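接受并继续 | 管理 Cookie 设置

搜索本书内容… 搜索

2024年2月24日，星期六　文：Deirdre Gallagher

第四章　从一套成品末端工具学起

前三章算了不少坐标变换，终于可以碰真东西了！本章选用 Troletti 公司的 Folton 教学套件：协作臂之外，配有转接座、法兰、夹爪和一本薄薄的任务手册。我喜欢它，是因为它把接口全露在外面，学生顺着手腕往下看，就能把第三章的“工具坐标系”和实物对上号。

动手之前，先认一认腕部以下的次序：白色转接座，银色法兰，黑色夹爪本体，最后才是手指。标定时量错的那几毫米，多半就藏在这几层里。 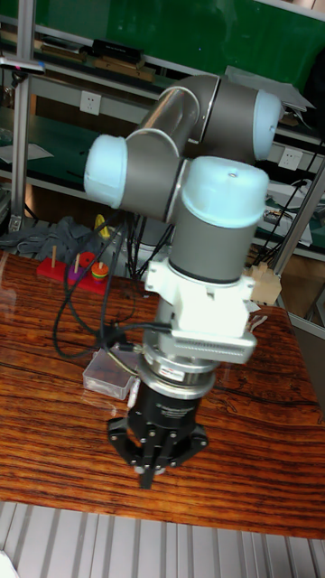 4.1　工具中心点放在哪里

工具中心点（TCP）通常取在手指闭合时的指尖中央。手册给了一组默认值，可以直接填进控制器，但我强烈建议自己标一遍：让指尖从几个不同姿态去碰同一个固定尖点，再由软件解出偏移量。Folton 的标定向导写得真漂亮，每一步都显示残差，残差大了，它会告诉你是哪个姿态拖了后腿。
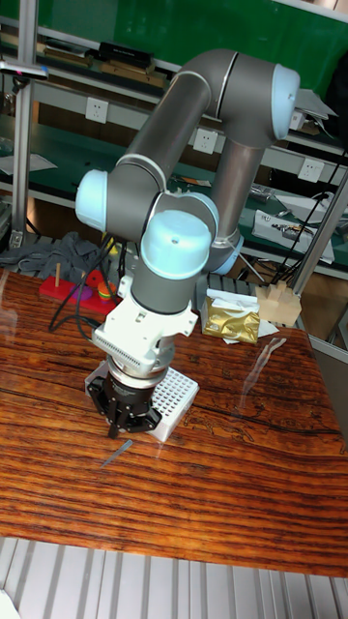 标完以后别急着关向导。把手腕绕竖直轴慢慢转一圈，盯住指尖：它若在桌面上方画小圆，水平方向的偏移就还有误差，回去重做。这个检验很土，可是非常管用（我每次开课都做，学生每次都看得入迷）。

Hourani 的旧款套件只配规整的方块，学生两节课就腻了。Folton 的任务手册收了19个练习，物件不求统一，难度也拉得很开。
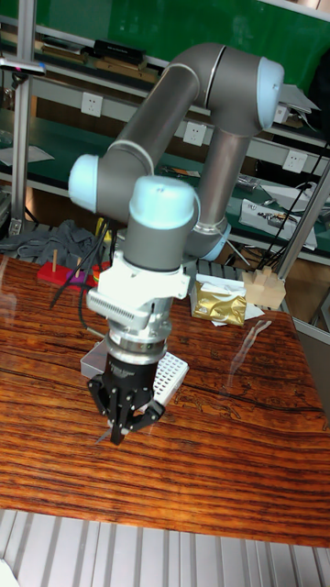

选抓取物时，要先想它给手指留了什么。规则的硬物有平行的侧面，夹持方向容易定；形状松垮的东西，每次摆放都不一样。桌上那包金色箔纸包装就很适合拿来讨论：表面反光，视觉定位该信哪条边？再看旁边带凸凹咬合的浅色木块组件，可选的夹持面很多，选错一个，手指就会顶到邻近的凸起。请先在纸上画出你的方案，再去写程序。

要说不足，也有一条：手册对线缆的说明只有半页。腕部转角一大，线缆松弛量就得重新考虑，初学者很容易忘。Clernell 版的教师用书在第17页补了一张走线检查表，建议复印了贴在工位旁。

还有一类练习我格外偏爱，就是把两件东西紧挨着摆，比如透明小盒贴着多孔架。手指张开要占地方，邻居又不肯让路，路径规划一下子就有意思了！
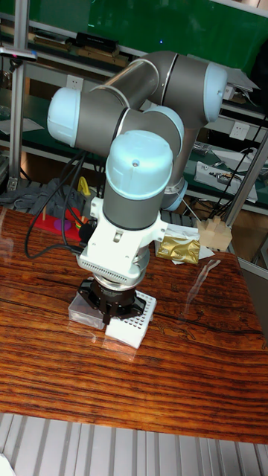
4.2　接近、闭合与撤离

一次抓取可以拆成三段来写。接近段从预备点竖直下降，速度要低；闭合段只动手指，手臂保持不动；撤离段先原路抬起，离开邻近物体的高度之后再横移。本节先用伪代码写出这三段，4.3节再换成 Folton 的指令。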